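Two months of emails got me a place on the visitors' morning at the Shearer crane yard. I went because of what happened in November, when a mast section slipped during a take-down at the Flornska flats and shut the road for days. The firm says its methods have changed since then. I wanted to see how.

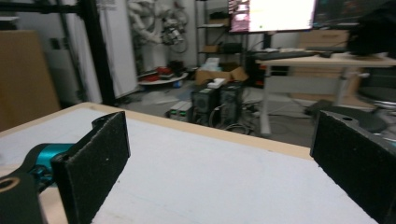
**MIDSTEAD, Feb 17, 2025** – The tour began with a film, which is seldom a good sign. It said "safety" a great many times and "Flornska" not once. After that 61 of us were given hard hats and led out to a mast lying on its side in the mud.

A fitter showed us how the pins come out, and in what order. He was clear and patient, and I learned more from him than from anything on the screen. The new rule is that no pin is touched until a second person has signed for it. Good, but who was signing before? I asked. "That's part of the review," said the guide.
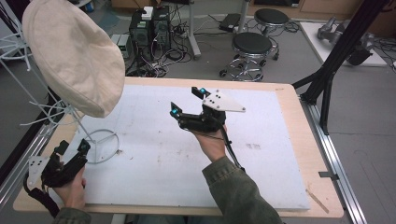 The review is being done by Grunero, which also supplies the yard with its lifting gear. I was told this is normal. The collar we saw weighs about 4000 kilos, and I would like the people checking it to have no stake in selling the next one.

We were due to watch a practice lift at the end, but it was called off for wind. The report is promised by summer. I've asked for a copy and been told that my request has been noted.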